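January 19, 2019

Charity edition, till and donation split. Notes on the reconciliation run.

Carried on from the open items in the last entry. Question for the day: does the donation amount booked per unit match what Drestier's licence schedule says we owe the fund, across all three sales channels (web shop, Lenavo counter, phone orders).

Export taken from the order system before lunch, closed orders only. 663 lines. Filter was product family = CHARITY, status = shipped, currency = all. Helmi had already removed the internal test orders, so I did not repeat that step. Checked the first and last order numbers against her list and they agree.

Method as before: join on order number, recompute the donation from the net unit price, compare with the posted figure, list anything that differs by a penny or above. The rule in the schedule is a fixed share of net, taken after discount and before delivery. Rounding is per unit, then multiplied. It is not per line. This matters below.

Result, first pass: 20 lines differ. The remainder match to the penny.

Breakdown of the 20:

Returns with a partial refund account for 8. The refund routine reverses the sale but leaves the donation posting alone. According to the schedule the donation is only reversed when the whole unit comes back, so for these the posted figure is right and my recomputation is wrong. Script changed to skip partial refunds. Left a comment in the code with the clause number.

The next group is all multi-unit orders through Lenavo. Their till rounds per line. Differences are one or two pence each, sometimes in our favour and sometimes in the fund's. Small, but it will show up in the audit sample and the answer has to be the same every time. Marama is going to ask Coste whether the rounding mode can be set per product family or only for the whole till. If only for the whole till, we leave it and post a monthly correction.

The last 3 are odd. Web orders, single unit, no discount, donation posted as zero. All have the older product code ending in R, which was retired when the packaging changed. The code still sells if the customer has it in a saved basket. The donation table has no row for it, and the posting job treats a missing row as zero and does not fail. It should fail. Wrote this up as a defect against the posting job, priority high, and added the missing row by hand in the test copy. Rerun on the test copy gives the expected amount on each.

Second pass after the script change: 12 lines, all explained by the two causes above. No unexplained differences. File saved under the usual name in the shared folder, with the raw export next to it.

Product page wording, side issue. The draft says "a portion of proceeds". Drestier want the actual share stated, and so does the fund. Text field on the page is limited and the sentence in the schedule does not fit. Helmi has a shorter version which keeps the figure and the name of the beneficiary. Sent for approval, no reply yet. Page stays on the old wording until there is one. 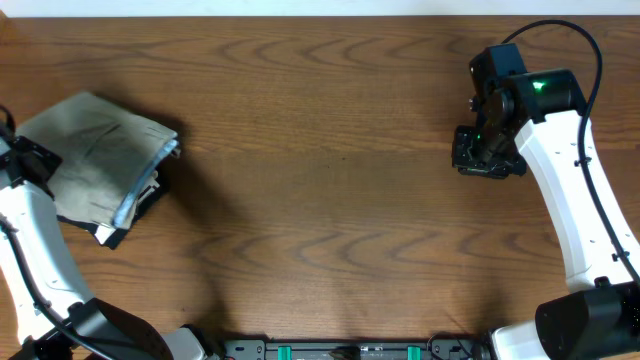
Bench, arm at left with folded textile.

Mundemen feed: still sends prices gross in one column and net in another with the headings the same way round as in the old format, i.e. swapped. Import handles it by column position. Do not "fix" the headings on our side without changing the import in the same release.

Time spent: most of the morning on the join, the afternoon on the zero postings. The query is slow when the returns table is brought in first. Put orders first, then donations, then returns.

Open:
Lenavo rounding, waiting on Coste (Marama).
Posting job to stop on a missing donation row. Needs a test with a retired code.
Find out whether other retired codes can still be bought from a saved basket. I only looked at the charity family.
Correct the zero postings in live once the finance period is confirmed open.
Wording approval (Helmi).

Query text and the before/after totals are in the folder, same prefix as the export.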